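Open day at Harneck, or how I spent a Monday looking at baby gear

I had the day off on 8 June 2026 and my sister Benedicta Essien is due in November, so when she forwarded me the flyer for the Harneck open day I said sure, I'll drive. Harneck is out past the Todden turnoff, in a long low building you'd take for a carpet warehouse. Parking was free (hooray) and there was coffee, which ran out before we got any.

They split us into 3 groups. Ours went with Lakshmi Nambiar, who walks fast and talks faster, and I loved her right away. First stop was the sterilizer room, very steamy, my glasses were useless. Then a hallway of car seats, then a storeroom with 80 strollers folded up against the wall. Benedicta tried to open one and couldn't. I tried and pinched my thumb.

Lunch was sandwiches and a really good lentil soup. We sat with Harriet Obi, who has twins and had driven in from Agbenyega just for the afternoon part. She had opinions about bottles! Mostly that you should buy fewer than you think and keep a brush by every sink in the house.

The afternoon part was feeding, and this was the bit I'd been waiting for. Long tables, kettles, coolers, and the warmers. I had no idea there were so many shapes. Some looked like coffee mugs and one looked like a small safe. My favorite was a cream one with a shiny silver band around the top and a lid that flips right up on its hinge. You drop the bottle in and the top of it pokes up over the rim, so it's easy to grab at three in the morning when you can't see straight.

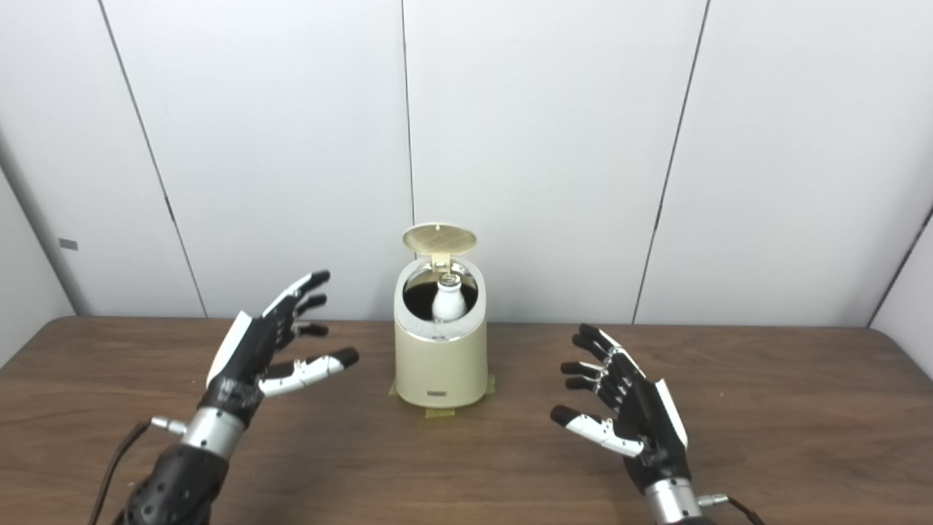

The cream warmer with its lid up and a little white bottle inside.

Benedicta liked it too, but she's holding out for one that takes two bottles at a time. Lakshmi wrote down a couple of names for her on the back of the flyer, and I've already lost the flyer. If you go, bring a sweater for the storeroom and get to the coffee early.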